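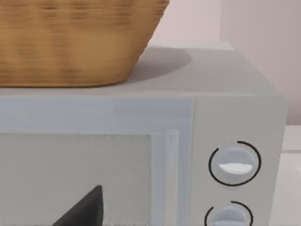
Comilton opens its kitchen simulator to visitors

Comilton held an open day at its Vamia site in April, giving visitors a look at the software it uses to train and test robot arms on household appliances. The morning session covered the simulator. The afternoon was given over to questions and a short hands-on period at two workstations.

The demonstration centered on kitchen tasks, most of them involving a microwave oven with a door handle and two round dials. Visitors watched simulated runs from a viewpoint close to the gripper, which is the same view the control software receives. A second display showed joint positions and contact forces as plain number traces.

Shanthi Khan, who leads the simulation group, spent most of her talk on dials. A dial is a small target, she said, and an arm that approaches a few degrees off axis will push against the face of the knob when it should be turning it. The group's controller, called Drikus, closes the fingers on the grip bar, checks the contact force on each side, and corrects the wrist angle before it applies any torque. If the two readings do not settle, it backs off and tries again.

Khan ran the dial task live in batches. The group's current benchmark is 204 kitchen layouts, which differ in counter height, lighting, appliance position and the objects left on or near the appliance. In the latest full test, Drikus completed the task in 193 of them. Most of the failures came from layouts where the arm had to start from the far side of the counter and reached a joint limit partway through the turn. The group is now testing a planner that picks the starting pose with the end of the motion in mind.

Training uses a larger pool of almost 2000 layouts. None of the benchmark kitchens are in it.

Several questions dealt with the gap between simulation and hardware. Eglė Mockus, a test engineer, said that friction is still the weakest part of the model. Real knobs have detents, play in the shaft and wear, and the simulator treats these as a small set of adjustable values. Her team measures sample parts on a bench fixture and feeds the results back as ranges – a single figure per knob gave controllers that worked on one unit and stalled on the next.

Mockus also described the rendering side. Colors, surface textures and light direction are varied between runs, while the geometry of the appliance stays fixed within each layout. One visitor asked whether more realistic images would help. She said the group had tried it and found a slower simulator with little change in the dial results, so the extra computing time went into more layouts.

During the hands-on period, visitors could steer the simulated arm themselves with a handheld controller. Doors proved easier than dials for most of them.

Comilton plans to move the dial task to a physical test kitchen next, using arms mounted on the Uddin mobile base. The open day materials, including the slides from both talks, are available from the Vamia front desk on request.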